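Unit 4: Budgeting for a Cable-Handling Cell
Notes by Theano Kourkoulas

4.1 Start from the task

Write the task down before you ask for a quote. Ours is patching: pick up an Ethernet cable, line up the connector, put it in the right port. The ports sit close together, so most of the money goes to the fingers and the vision. Reach and payload matter less. A patch cable weighs very little.

Finger pads are a consumable. Put them on their own line and order 2 spare sets with the gripper. Homdale left them out of its first plan and had to go back for approval in November.
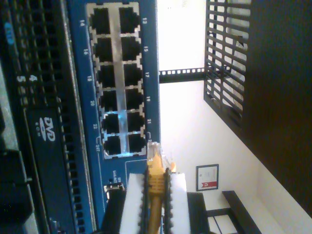 4.2 Lines people forget

Practice hardware. Buy a used switch and a rack for trials. Do not plan on the live one.
Cables. Connector clips break. Allow 61 for the first term of testing.
Mounting. Stand, brackets, rack rails.
Staff time. Lambros Vrettos will go over the hours sheet in lab.
Contingency. Use 20 percent.

4.3 For next class

Read the Dovetti and Plulon quotes in the packet. Mark every item one lists and the other does not. Bring your own draft budget, one page, with totals.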